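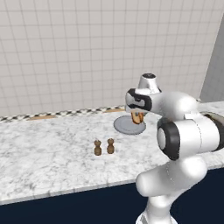

Tool offset after changing the fingers, simulated kitchen cell

I need advice about the hand setup of my cell. I replaced the finger model in the Orkbridge simulator, because the old ones were too short for small objects, and since that day the arm places everything a bit wrong. In the pose I attached, the orange-brown piece is between the fingers and its lower end is already close to the plate, but the controller reports that the tool point is still 14 mm over the surface. If I trust the number, the next move pushes the piece into the plate and the solver becomes unstable. I have entered the new finger length two times. Base calibration I did not touch. Which value should I check first?

tilde_marsh
Posted 23/11/2018

Check where the tool point lives. In Orkbridge the finger model has its own origin, and when you swap the model the origin goes back to the flange. You are probably adding the finger length to the wrong zero.

kettlehead
Reply

I don't agree with starting there. A wrong origin usually gives you an error as long as the whole hand, and 14 mm is not that. I would look at the collision mesh of the plate first. If someone made the mesh thicker than the visible plate, you get contact too early and everybody blames the hand.

tilde_marsh
Reply

The contact comes after the wrong number, not before. Read the post again. The controller says 14 mm and it does not know anything about the mesh.

kettlehead
Reply

Fair, I mixed the two problems. Check the mesh anyway when you are inside the file.

vusonuser_b
Reply

We run the same cell with the Vuson plugin. After every change of the hand we do this, maybe it is useful:

Delete the saved tool, do not edit it. The edit window keeps the old rotation and does not show it.
Load the new fingers with the hand open, then close them on nothing and save the tool point there.
Touch one known corner of the counter from 2 directions. If the height is different between the two, your rotation is wrong, not your length.
Only then load the objects.

Also I would move the shakers away until it works. They stand in front of the plate and if your offset is wrong sideways too, you will hit them when you test an approach from that side.

Original poster
Reply

Thank you for the answers. I deleted the tool as vusonuser_b says and did the corner test. The height was different, so the rotation was not clean. With the new tool the error went from 14 to 2 mm. The mesh of the plate is okay, I checked it also. The shakers stay, I need them for the next task, but I made the approach come from above.

kettlehead
Reply

2 mm is still a lot for a piece of this size. What is your step rate?

Original poster
Reply

2000 per second. Slower than this the fingers shake when they close.

tilde_marsh
Reply

Then the rest can be grip compliance. The piece slides a little in soft fingers. Raise the friction before you touch the tool again.

vusonuser_b
Reply

Or the grip force. Ours is at 15 and we never changed the friction.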